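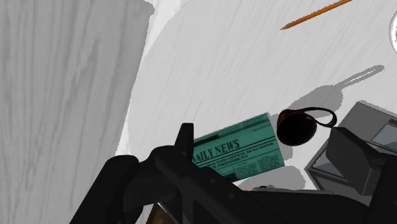 Pale tabletop, light wood grain

Pale wood-look tabletop: oil, lacquer, or leave it alone?

tadpole_kitchen
Posted 21 June 2024

Hi all, long time reader, first real post. We moved in to our place in Tadton last fall and the kitchen table is the one thing in the house I picked all by myself, so of course it's the thing I worry about. I wanted that pale gray-white look with the faint streaky grain, like the color in the picture up top. Mine is solid ash with a whitewash on it and then what the shop called "a light protective coat," and that's all I could get out of them.

Well, the light protective coat is not protecting a whole lot. I have one ring from a coffee mug, a spot where my daughter spilled beet juice (why do we even buy beets) and a general dullness at the end where everybody sits. The other end still looks great because it's under the mail pile.

What I want to know is what to put on it so it STAYS pale. My mother-in-law says oil, oil, oil, but every oiled table I've ever seen is yellow or orange. My neighbor says lacquer. I've got a can of Pimidero hardwax in white that I bought on sale and haven't opened. Has anyone used it on a big surface? Table is 41 inches wide and long enough to seat 6 comfortably, 8 if people like each other.

grainchaser
Reply

Don't let your mother-in-law near it with the linseed! Kidding, sort of. Plain linseed will go amber on you and on a whitewash you'll see it within the first summer, especially if you've got sun on that side of the room.

I've used the white Pimidero on two things, a desk and a bench. The desk came out lovely. The bench came out streaky and that was my fault, I put it on way too thick and then went in to answer the phone. You want a tiny amount, like you're buttering toast for someone on a diet, and then you buff it off again until you think you've wasted your time. Second coat the next day. It won't stop a hot pan but it laughs at coffee.

Get the old finish off first though. Hardwax over whatever the shop sprayed on there won't soak in anywhere, it'll just sit on top and feel sticky.

oldmill_ron
Reply

I'm going to disagree with the whole hardwax thing. I did furniture repair for years and the number of waxed kitchen tables that came through my door with black rings on them would make you cry. Kitchen table with kids equals water-based poly, matte, three thin coats, done. It stays clear, you wipe it with a damp cloth and you go live your life.

The Pimidero stuff is fine for a hallway console that holds your keys. For eating on, no.

grainchaser
Reply

Ron, we've been over this in at least two other threads, lol. Yes poly is tougher. But when poly does get scratched through you've got to sand the entire top, and with wax you rub a little more on the bad spot and have your dinner. I've fixed my desk four or five times now and you can't tell where. Also poly on pale wood looks to me like somebody laminated it. Matter of taste, I guess.

oldmill_ron
Reply

If you've fixed it four or five times that's kind of my point.

beetroot_apologist
Reply

First of all, beets are wonderful, leave them out of this.

Second, before you strip anything, try hydrogen peroxide on the beet stain. Just the regular drugstore kind, on a cotton pad, lay it on the spot and check it every few minutes. Worked on my cutting board and on a windowsill. On a whitewash I'd be careful and try underneath first, it might lift some of the white, but a beet stain is mostly sitting near the surface if you got to it the same day. Did you?

tadpole_kitchen
Reply

Define "got to it." I wiped it up with a dish towel and then it turned out there was a lot more of it under the placemat, which I found on Sunday. So no.

Thank you all so much though, this is already more than I got from the shop! I did call them again this morning and the guy said it was "probably" a lacquer and then he said "or a varnish" and then he put me on hold.

Ron, if I go with the poly, do I still have to take it back to bare wood? I'm scared of sanding off the whitewash and then having to match it. I love that color. I went through so many little paint cards.

oldmill_ron
Reply

Depends what's on there. Put a drop of denatured alcohol somewhere it won't show, give it a minute, poke it. If it goes gummy it's shellac. If nothing happens, try lacquer thinner on another spot. If it softens with that, it's lacquer. If nothing happens again you've got some kind of varnish or poly already and you can just scuff it with 200 grit (220 if that's what your store has) and go right over the top. Scuff, not sand. You're taking the shine off and that's it. Your whitewash should survive if you've got a light hand. Don't use a power sander. Please don't use a power sander.

Wipe all the dust off after or it'll be in your finish forever.

sunroom_sal
Reply

Jumping in with the other option from the subject line, which is leave it alone! We have a table from Perić, bleached oak, bought it in 2000, and never put a single thing on it in all that time apart from soap. Soap flakes, hot water, wipe it on, wipe it off, every month or so. It's gone a little silvery and it has marks all over it, and I love every one of them (except the nail polish, I don't love the nail polish). The grain is raised a tiny bit so it feels nice under your hands.

My sister went the other way. Same maker, had it professionally coated, and she won't let anyone put a glass down on it. She has coasters for the coasters. I don't know, I'd want to use my table.

grainchaser
Reply

Soap finish is gorgeous on bleached oak, totally agree. I'd just say that it needs bare wood too, so tadpole would be stripping anyway. And ash isn't quite as forgiving with the beet situation, in my experience.

beetroot_apologist
Reply

"The beet situation."

pollura_fan
Reply

Can I be the annoying one and suggest a tablecloth? We bought the wipeable kind from Pollura, the one that looks like linen, and my kids have had paint, slime and a whole jar of salsa on it. Table underneath is perfect. Costs less than a can of any of that stuff you're all fighting over.

oldmill_ron
Reply

Then why own a nice table?

pollura_fan
Reply

For when company comes, Ron.

sunroom_sal
Reply

One warning on the plastic-backed ones, they can hold moisture if you don't lift them now and then. A friend of mine had a cloudy patch the shape of Florida. Take it off at night or put a cotton one underneath.

tadpole_kitchen
Reply

Okay, quick report. I did Ron's alcohol test on the underside of the apron and nothing happened. Then I borrowed lacquer thinner from next door and nothing happened with that either, apart from a headache, so open a window if you do it. So it's a varnish or a poly, right? Which means I can go over it without stripping?

I also tried the peroxide on the beet spot. Two rounds. It went from "crime" to "hmm, is that a shadow?" and I stopped there before I got greedy. The white didn't lift as far as I can tell. So beetroot_apologist, I take back some of what I said.

oldmill_ron
Reply

Right. Scuff it, wipe it, matte water-based poly, thin coats. Get a decent brush or a foam pad, don't cheap out on that part. And don't set anything heavy on it for a couple weeks, even if it feels dry. That's when people leave a fruit bowl print in it.

grainchaser
Reply

I'll concede this round, since there's already a hard finish on it. But keep the Pimidero for your next project! It's good on shelves. Store the can upside down for a day before you open it, all the white sinks to the bottom and if you don't stir it up really well you'll get clear for the first half and paint for the second.

tadpole_kitchen
Reply

Deal. I have a sad little pine bookcase in the hall that could use it. Going with matte poly on the table next weekend if the weather's dry — do I need to worry about humidity with this stuff? It's June and it's been like soup here.

oldmill_ron
Reply

A bit. It'll dry slower, so wait longer between coats than the can tells you. Run a fan in the room but don't point it at the table.

sunroom_sal
Reply

And move the mail pile!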